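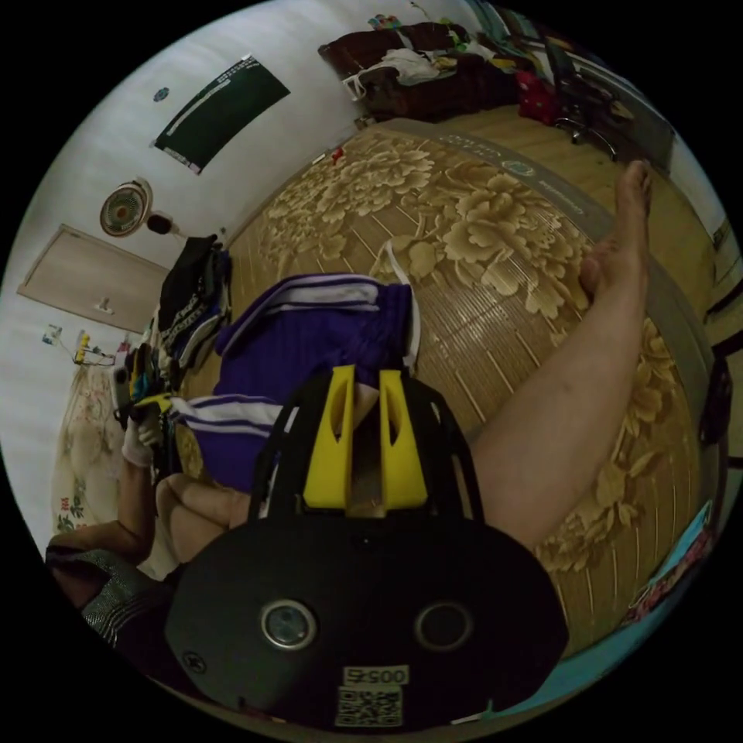

4. Recording your first folds

Now the fun part! Every clean fold you record gives Cluler something new to learn from.

1. Spread one garment out flat, with any drawstring pulled clear of the waistband.
2. Hold the gripper level and start recording with the fingers open.
3. Fold at your normal pace. Slow, careful "demo" folding teaches slow, careful folding!
4. Stop, shake the garment out and go again. Aim for 6 takes per garment.

Note: Fumbled a grab? Keep going, recoveries make great examples.

Caution: Keep bare fingers away from the gripper tips as they close.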